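Cleaner wanted, part time, for the shop and workrooms at Cultasstead

Hello! If you found this page you're either looking for work or you clicked the wrong thing on the menu, and either way I'm glad you're here. I run Cultasstead, a fabric and mending shop with two workrooms behind it and a small classroom upstairs, and I'm looking for one person to keep the whole place clean. I've been doing it myself in the evenings for far too long and I'm tired (so are my knees).

The job is 7 hours a week to start. I'd like them spread over three or four short visits, and you can pick the times as long as you're out before we open at ten or in after we close at six. A few people have asked if they could do it all in one go. Sorry, no — the front of the shop needs a going over more often than that, especially the doors.

What you'd be doing

Mostly it's the ordinary stuff. Sweeping and mopping the shop floor, dusting the shelves and the tops of the fabric rolls, emptying the bins, cleaning the restroom and the little kitchen where we all make too much coffee. The workrooms get thread everywhere. I mean everywhere, it winds itself around the chair wheels and you have to snip it out with scissors. I'll give you scissors.

Then there's the glass and the doors, and I'm going to go on about them for a bit. People come in with a stroller or an armful of curtains and they push and pull with whatever part of them is free, so the fittings get grubby fast. I want handles, locks and metal edges wiped on every visit, with a cloth, by hand. Please don't spray straight at a lock. Spray the cloth, then wipe. Go around the knob and behind the handle too, and along the edges of any sign, where a gray line builds up if you let it. The glass itself gets done twice a week, inside and out, and the step gets swept at the same time.

Once a month there's a bigger job, which we'd agree on together. In December it'll be the upstairs classroom before the holiday workshops. Another month it might be the light fittings or the stockroom, where I'll come and help because I'm the one who let it get like that.

What I'm hoping for

Somebody steady who likes working on their own and notices things. You don't need to have been a cleaner before. If you've looked after a house, a church hall or a school kitchen, you know what you're doing. You should be okay on a short stepladder and fine with two flights of stairs, and you'll need to carry a bucket up them (the upstairs sink is tiny, so you may prefer to fill it down below).

You'll have a key, so I will ask for two references, and I really do call them.
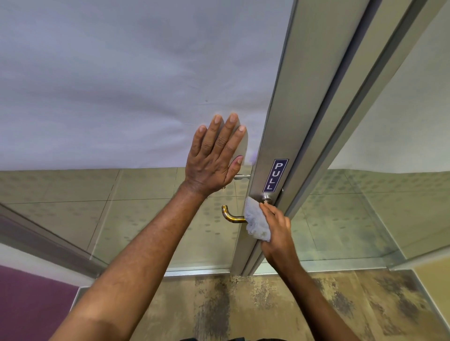

Holding a plain white cloth to the lock

What you get

We pay the same hourly rate as our shop assistants, and I'll tell you the number on the phone before you go to any trouble over an application. You're paid every two weeks. Time off is paid as well, worked out on your hours. Cloths, mops, gloves and sprays are all supplied, and if you've got a favorite brand of something, tell me and I'll order it. You also get the staff discount on fabric, yarn and mending, which has ruined the savings of everyone who ever worked here.

There may be more hours later on. The people at Trilutetti, the framing studio across the courtyard, are thinking about getting a cleaner too, and they've said they'd be happy to talk to whoever I hire. That would be a separate arrangement between you and them, so please don't count on it when you're doing your sums.

Getting here

We're at 273 Plikstead, on the corner by the bus stop. The 499 bus stops right outside and runs early enough for the morning visits. There's a bike rack in the courtyard and parking behind the building after six, though in the mornings you'd be fighting the delivery vans for a space.

How to apply

Drop a note in at the counter or use the contact form on this site. A few lines is plenty. Tell me what you've done before, which hours would suit you and when you could start. I don't need a resume, but I'll read one if you've already got it typed up. If writing isn't your thing, come in and ask for me, and we can talk over a coffee. Mid-afternoon is the quietest.

I'll invite a few people in for a look around and a chat, and then I'd like the one I choose to do a trial visit of two hours. The trial is paid, whether or not we go ahead. Everybody who gets in touch will hear back from me, even if it takes a week or so when the workroom is busy.

One more thing — if mornings are impossible for you but evenings are fine, or the other way around, apply anyway and tell me so in your note.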